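I've been trying to pin Anju Mathur down since March, when the last season of Polura wrapped and half my group chat stopped speaking to the other half over the ending. She finally called me on a Tuesday, eating toast.

Anju ran the writers' room for all 30 episodes, and yes, I asked about the freighter first. (I had to!) Did she always know the crew wouldn't make it back to Trotbridge Station?

"No, and anyone who says they plan that far out is fibbing," she told me. "We had a card on the wall that said HOME, with a question mark. It stayed up for two seasons." 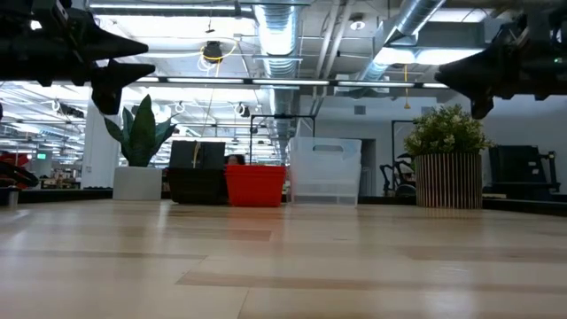 The Cokmont two-parter is the one fans quote at me most, and I wanted to know how a story that's basically five people arguing in a mess hall got made at all. Money, she said. The sets were spent, so they wrote for one room. I was listening to all this and scribbling as fast as I could. "Deepak Negi shot 13 pages in a day," she said. "He still brings it up at dinner."

Then there's Captain Pathak, killed off in episode nine and back by popular demand. Anju groaned when I mentioned him. "We got 412 letters. One was just his name, over and over, in green ink."

So would she do a reunion movie? She went quiet, and I could hear the toast again.

"Ask me when Deepak's free," she said. I've already emailed him.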